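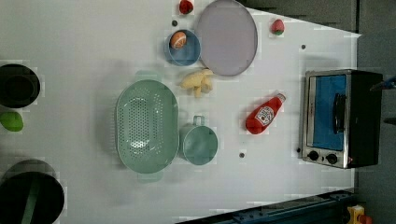 Figure 1. The kitchen table task, with the toaster oven at right and the green colander at left.

1. Why we picked chores

When our group sat down to choose a topic, we all had the same question, and it came from doing too many dishes in a shared house: can a machine do this yet? We read what we could find, argued a fair bit, and settled on tidying a kitchen table, which sounds like the easiest job in the world until you try to write it out as steps (our first list ran to three pages and still forgot the colander).

We used toy food and cookware for the whole project. A toy strawberry can be dropped all day long and nobody has to mop, and the pieces are light enough for a small gripper. The trouble is that they come in every shape. The plate is wide and flat, the ketchup bottle wants to be picked up across its middle, and the little football in the blue bowl rolls away if you so much as nudge it.

2. What we ran

We did 500 tries with the Vonden controller, spread over the term, and marked each one as finished or not finished. A try only counted if the item ended up where we had asked for it and nothing else got knocked off the table. Of the 500, the arm finished 22 without any help from us. That is a humbling number, and we rechecked the log twice before putting it in.

Most of the misses were at the colander. Its rim is wide but the tab handles are flat, and the fingers kept sliding over them. Pots went better once we told the arm to go for the rim. In June we hope to try the Heitmann fingers, which have a softer pad, and see whether the colander gets any easier.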